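Slow mornings with the planner

I've been meaning to write up the planner changes for ages, and Kartini Hartono has now asked me twice, so I've put the kettle on and here goes. Costel (my name for the little planning program, long story) used to work out a whole path from start to finish and then follow it, come what may. It was lovely and smooth, and quite often wrong by a finger's width at the end.

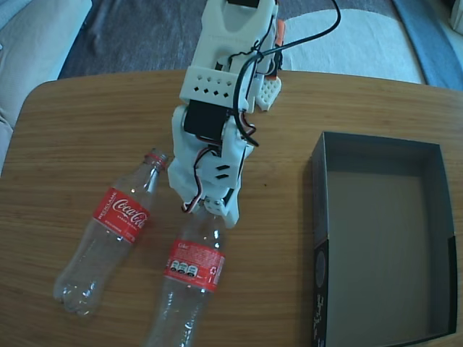
What I've done is split each reach into two parts, a quick one that gets the gripper to a point over the target and a slow one that looks again before closing. The second look matters most with clear plastic, where the wood grain shows straight through and the detector gets terribly muddled. So for bottles lying on their sides I let it find the red label first and work along to the neck from there — a bit of a cheat, but I'm fond of it!

Cristian Llanos thinks I should be sampling more grasps, and he may well be right. I'm on 221 candidates per reach at the moment, and when I tried 3000 I had time to butter some toast. Next I want to tidy up the logging, which is a dreadful mess.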